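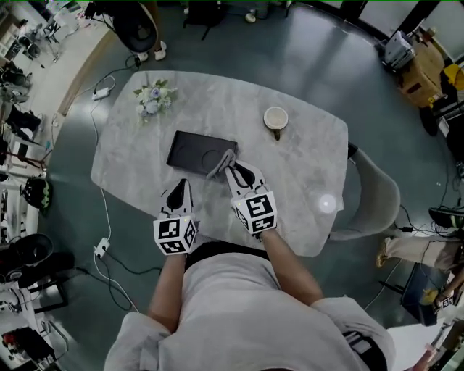 Home & Living / Cleaning

How to wipe down a serving tray and a marble-look tabletop

Posted Mar 21, 2022 by Nyokabi Nyaga

A flat black tray shows every crumb and water mark, and a pale grey marble pattern hides them until the light hits it. I do the two together.

You will need:
Two soft cloths, one to dampen and one to dry
Dish soap
400 mL of warm water

1. Move cups and flowers to the far side of the table. They don't have to come off altogether.

2. Add 3 drops of soap to the water. Dip one cloth and wring it out well.

3. Do the tray first. Scrunch the cloth up and press it into the corners, then work along the edges. If your tray has shallow round recesses, go over those in small circles.

4. Lift the tray and wipe the table underneath, front to back. Rinse the cloth when it starts to drag.

5. Dry both with the second cloth. Crouch down and look across the top towards a window or lamp. Streaks are easiest to see in the glare.

6. Put the tray back once the table is dry.

On real marble, skip vinegar and lemon. Both can etch the stone and dull the colour of the polish.

Filed under: tables, trays, weekly jobs
883 views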